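Extension leads and power strips: what changes in the stores from May

The annual check of loose electrical items is finished and the results are now in the stores register. Eilidh Tosh carried out the inspection and testing, and Innes Guthrie rewrote the issue procedure. The notes below apply to both buildings, Skanlow and Jardine, and replace the sheet pinned inside the stores cupboard door.

Results

The check covered power strips, single extension leads and cable reels. Of the items tested, 28 were withdrawn. Most of these failed on visual inspection and never reached the tester. The commonest fault was outer sheath pulled back from the plug, leaving the inner conductors exposed at the cord grip. Cracked casings came next, nearly all of them on strips that had been kept on the floor under desks. A small number passed the visual inspection but gave a poor earth continuity reading, which in each case was traced to a worn outlet.

Withdrawn items have been cut at the plug and sent for recycling. Please do not take anything out of the grey bin at Jardine, even if it looks sound.

Labels

Every item that passed carries a label on the cord near the plug, showing an item number and the month of the next check. Numbers for Skanlow begin at 2000 and numbers for Jardine begin at 4000. An item with no label should be treated as untested and handed in. If a label has come off and you know the number, write it on the return slip; Eilidh can match it against the register and print another.

Labels should not be moved from one lead to another, and should not be stuck over the rating plate on the underside of the casing.

Storage

Short-cord strips are now kept flat on the second shelf, one layer deep. They were previously hung from hooks by the cord, and this put the full weight of the casing on the cord grip. Long leads stay on the hooks, coiled loosely and tied with the fabric straps. Cable ties are no longer used for this purpose. Reels go on the bottom shelf with the plug tucked into the hub.

Before returning a strip, place it on a clear, flat surface with the outlets facing up and look along the full length of the casing. Turn it over and do the same with the underside. Check that both ends are closed, that the cord does not slide in or out where it enters the casing, and that the plug pins are straight. Dust in the outlets can be removed with a dry brush once the strip is unplugged. Spray cleaners and damp cloths are not to be used.

Use

The following points are unchanged but were the subject of several queries to Mhairi Strachan over the winter.

One strip is not to be plugged into another. If the outlets do not reach, ask for a longer lead.

Kettles, fan heaters and the laminator are to be plugged directly into a wall socket.

The total load is limited by the figure marked on the strip or by the fuse in its plug, whichever is lower. Add up the ratings of the connected equipment before switching on.

Reels must be fully unwound before carrying any substantial load.

Strips on tables should be placed towards the middle, clear of drinks, with the cord led away from the side where people sit.
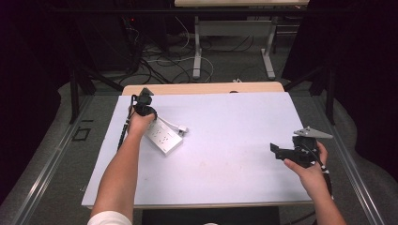

Does a power strip with a short cord need to be checked as often as a long extension lead?
The interval is the same for both and is set by how much the item is moved, so a strip that is carried from table to table goes on the shorter cycle whatever the length of its cord. Strips that stay in one place are on the longer cycle, and the label shows which applies.

Replacements

An order for 40 strips has been placed with Prondus to cover the withdrawn stock and leave a margin. They have individually shuttered outlets and a longer cord than the previous type. On arrival they will be labelled and entered in the register before issue, so please do not open the cartons if they are left at reception.

Requests for a specific cord length should go to Davina MacRitchie, stating the room and the distance to the nearest wall socket measured along the skirting. Straight-line distances across the floor are of no use for this, as cords may not cross a walkway without a cover. Rubber cable covers are held at Skanlow only and are signed out separately by Wilma Semple.

The register is kept at the stores counter, and the counter is open until 4 pm.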